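## Budgeting for a small bench arm: workshop tips

Most of the money mistakes in a small shop happen before the arm is ordered. These are the notes we go by at Lins when someone wants to add one.

**Price the whole cell.** The quote for the arm covers the arm. Gripper, mount, cables, stop button and guarding come on top, and on our last build they added up to more than half the cost of the arm. Ask the seller for a line for each.

**Write the job down first.** One sentence: what part, how heavy, how far it moves. Brodie Ellery had us do this before we called Torkotine, and we ended up asking for a smaller model.

**Check reach from the base.** Listed reach is measured at full stretch, where an arm is least useful. Plan to work in the inner two thirds.

**Weigh the gripper too.** A payload of 5 kg includes whatever is bolted to the wrist. A 2 kg gripper leaves you 3.

**Keep 10 percent back.** It goes on adapter plates, longer cables and the second set of fingertips. Kohei Kudo keeps it as a separate line so it doesn't get spent on upgrades.

**Ask about spares.** Fekis and Drorura both sent us parts lists when we asked. Look at the lead time on fingers and cables before you look at the price.

**Lay out the stations before you buy fixtures.** Fixture plates cost real money and are a pain to move once drilled.

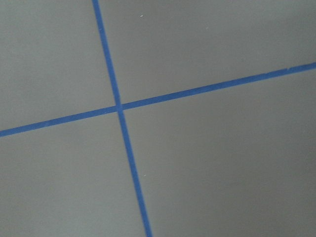
Tape costs next to nothing, so do the first layout with it. Pick a roll that stands out from the surface. Blue on matte gray is easy to find from any side of the bench, and two long strips that cross will give you four areas and one shared corner to measure from. Press the edges down along the whole length, and if you have to join two pieces, keep the join well away from the crossing. Check the corner with a square if your areas need to be true — tape laid by eye tends to wander.

**Leave the tape layout up for a while.** Run the job by hand on it, move the lines, run it again. Order plates when the lines stop moving.

**Budget the training hours.** Two people should know how to restart the cell. With us it's Shota Arai and Sachiko Takeda, and their time went into the October budget along with the hardware.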